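Dratmont pauses Omis hand software over grip fault

Share 7 | Comments 0

Dratmont has stopped shipping Omis, its control software for two-armed robots, after a fault turned up in a simulated cup-stacking task. Omis logged the task as complete when the cups were still standing apart. 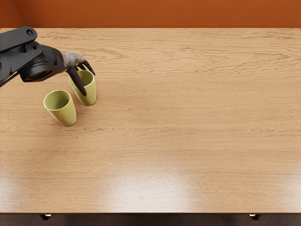 The fault was found in 520 of 4,000 simulated runs. Dratmont's earlier claim that Omis was "ready for the shop floor" rested on the software's own success log. We should not have relied on it, and the claim is withdrawn.

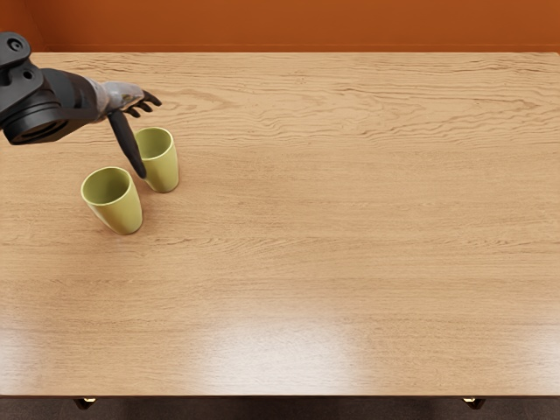 Sperling, which supplies the grip model, believes a timing error is to blame. That may be so. Dratmont has yet to see proof, and a patch offered in August did not clear the fault.

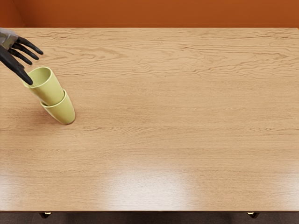 Some runs do end in a stack. A finished stack tells us little about how the hand will behave around a person, and customers should treat any simulated score with caution, ours included.
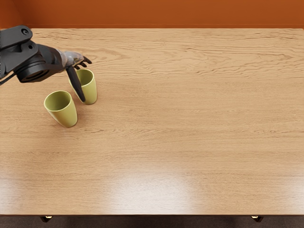 Skanon will recheck nearly 3,000 runs without using the Omis log. Until it reports, customers should keep Omis switched off near staff. Updates will be posted Friday at noon.

Share 7 | Comments 0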